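Eggplant month, again

We've reached the part of August where I can't give vegetables away. I put in 2 plants from the Kurnmont nursery back in May, thinking that was me being sensible, and they've been showing off ever since. My neighbors have started saying "oh, we're good!" before I've even opened my mouth.

So I've been cooking eggplant pretty much nonstop, and I finally have opinions. The biggest one is that I quit salting it. My mom always did the whole routine with the colander and the paper towels, and I did it too for years, and then one night I was starving and skipped it and couldn't taste any difference (sorry, Mom).

What does matter is oil. Eggplant drinks it! If you pour it in the pan you'll be pouring forever, so now I brush the slices on both sides and roast them hot until the edges go properly brown. I used to panic and pull them out early, and that's how you get the squeaky, spongy thing that makes kids hate it.

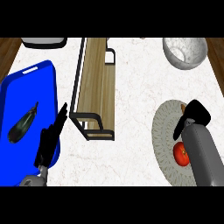

The dip I keep making

Roast a whole one until it collapses, which takes roughly 60 minutes in my slow old oven. Poke it with a fork first – I forgot once and spent the evening scraping the oven door. Scoop out the insides and mash them with garlic, lemon, salt and a big spoon of tahini. I buy the Zutau jar because it's runny enough to stir without bending a spoon.

It's better the next day, cold, on toast. I've also put it under a fried egg and stirred it into leftover pasta, and tonight it's going on baked potatoes, with whatever's left of the parsley.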